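Unit 4 notes: Grip and the hand at work
Module: Work and the Body, taught by J. Quispe

Carrying on from last time. We got as far as the two families of grip, so quick recap then the new stuff.

Power grip = whole hand round the thing, palm involved, thumb either wrapping over or lying along. Hammer, bucket handle, bannister. Precision grip = finger tips and thumb, palm stays out of it. Needle, key, coin. Most real jobs switch between the two without the worker noticing. Opening a jar: power to break the seal, precision to spin the lid off. If you only remember one thing for the September test, remember the jar.

Hook grip is the odd one. Fingers curled, thumb doing nothing. Carrier bags. Tires slowly but hurts early, mostly from pressure on the skin and not the muscle. Look at your fingers after a walk home with shopping.

Friction. Skin ridges plus a little moisture gives good hold. Too dry, things slip (paper in winter, why people lick a thumb). Too wet, also slips. We squeeze a bit harder than the load needs, the spare is called the safety margin. Goes up when you are tired, cold, or wearing thick gloves. Goes down with practice. Soft pads on a handle help as they spread the load and raise friction, so the hand can ease off.

Shape of surfaces matters as well. Two faces that meet at an angle hold a round object differently from two flat parallel faces. Flat ones touch at two lines only, angled ones can trap it or push it out depending on which way the V opens. Try with two books and an orange.

Padded gripping faces, set in a V

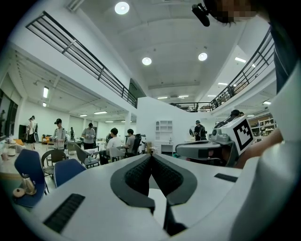
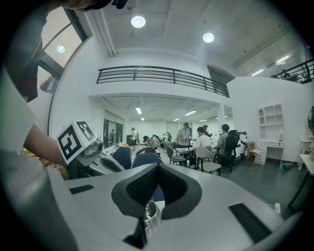
Reach. Grip strength is not a fixed number for a person, it depends where the arm is. Strongest with elbow bent near a right angle and wrist bent slightly back. Drops off at full stretch, drops a lot with the wrist bent forward. Make a fist, bend your wrist right down, now try to squeeze. You can feel it go. This is because the muscles that close the fingers are up in the forearm and the tendons run through the wrist, so bend the wrist and they lose there working length.

The Harnby exercise (do this before next session). Harnby is a packing shed, apples and pears, one long bench. Figures in the case sheet:
20 people on the line
1,122 trays a shift
each tray lifted twice, once on to the bench, once off
400 mm from bench edge to where the trays get stacked

Work out lifts per person, per shift. Assume shared evenly, then say why that is a poor assumption. Then the reach: what would you change first, bench, tray or stack? One paragraph, no essays please. Last year people wrote three pages on the bench and forgot the trays have no handles.

Mudthorpe comparison. Same trays, but the stack is turned side on and the trays have cut-out hand holes. Complaints of sore thumbs fell, complaints of sore shoulders did not. Think about which grip each shed is forcing people into. Hint: wide pinch vs hook.

Gloves, briefly. Cut the feel in the fingertips, so people squeeze more. Also make the hand bigger, so a handle gap that was fine in summer isnt in winter. Sizes matter more than material. A loose glove folds at the palm and you end up gripping the fold.

Handles. Too thin and the fingers dig into the palm, too fat and they can't close. Round ones let the tool twist, oval ones resist it. Finger grooves look clever but only fit the hand they were moulded for, leave them off unless you know who the user is. Handle should run past the edge of the palm, otherwise the end presses on the soft bit in the middle and you get numbness.

Terms to know: safety margin, hook grip, pinch width, neutral wrist, contact presure.

Reading: Wolde handout on hand tools, first half only. The Skenix sheet on gloves is optional but short.

Next time: carrying with two hands, and stairs. Bring the tray answers.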